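Ticket 131 - Cup pickup, straw loops. Can it clear a table yet?
Site: Bimside
Status: open
Priority: low (for now)

Asked by the Flostbridge side: can the Zadex policy tidy up drinks, cups with straws still in. Short answer no, not yet. Plain cups fine.

Sun 16 August
Ran 14 tries on plain cups, no lid, no straw. All good except one tip. Then same cups with a straight straw, 9 tries. Worse. Arm goes for the straw as if its the rim, closes too high, cup stays on the table.

Novelty straws are a whole other problem. Grasp point jumps up and down the stem from one run to the next. Clear plastic doesnt help, the rim barely shows up in depth.

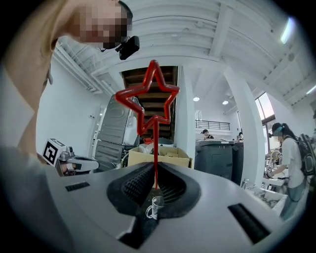 Star straw, clear cup with handle, at the jaws.

Tried so far:
- lowered grasp height, helped with straight straws only
- slower close, no change
- masked out anything red above the rim. Works until somebody uses a blue one, so no
- retrained on 3 more sets of hand demos, slightly better, still not something I'd leave alone with a full glass

Next: more demos with clear cups, mixed straws, handle turned away from teh jaws. Todorova pads to be swapped in after that, not before, or we wont know which one fixed it.

Told Flostbridge to keep a human on drinks. Dry stuff (plates, boxes) can go ahead. Leaving this open til the clear cup reruns are in.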